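Subject: Re: Open day at Jandholm, anyone going?
Date: November 13, 2025
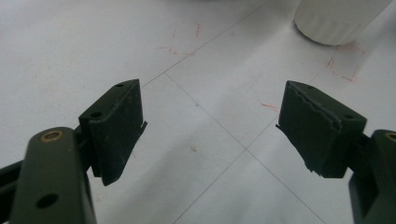

The hand-held gripper, fingers open. Right pad is the one everybody wanted to talk about.

> Has anyone on the list signed up for the open day at the Jandholm
> workshop in Standasbridge? The flyer says "hands-on" and I'd like
> to know if that means hands on the equipment or hands on a
> sandwich. I'm trying to decide if it's worth the drive. We looked
> at the Kultetti arm in July and came away with a tote bag.

Both, as far as hands go. The sandwiches were fine.

I drove 59 miles each way and would do it again, though maybe not in the same shoes. You stand on tile the whole time. The first hour is slides. If you saw the Kultetti talk in July you have seen most of the slides, including the one with the arrows going in a circle.

After that they let you at the gripper, and the day picked up a lot. It's the hand-held kind: you carry it, you squeeze, the two fingers close, and you move things from one place to another while feeling a bit silly. They had red marker outlines on the floor, pretty faded, and the job was to pick something up and set it down in an outline. I was given 4 tries and I'm not going to tell the list how they went. A kid of maybe ten went after me and was better at it.

What I'd look at in the picture is the pads. The left one has some scuffs and a little ragged lip along the lower inner edge, which I could live with. The right one has its rubbery facing torn and frayed right across, with bits hanging off the bottom. I asked how long a set lasts and got a long answer about how it depends. Somebody behind me asked what a set costs and got a shorter one: see Oltmanns, who sell them. Ask for part 931 and expect to wait 2 weeks. I have not tried this, so don't write to me if it's wrong.

I also asked if uneven pads throw off the grip. The presenter said you get used to it. I've worked with enough worn-out tools to believe that, and it's also what I say about my truck.

The arms are dark green with brass bushings set into them, and I liked that more than anything in the slides. It looks like something you could take apart on a kitchen table and get back together. I would still like to know what the bushings are like after a year of use, if anyone here has one that old.

Parking is behind the building and the sign for it is on the other side of the road. No tote bags this time - you get a pen. Mine works.

If you go to the next one, skip the slides and get in line early for the gripper. Bring your own coffee.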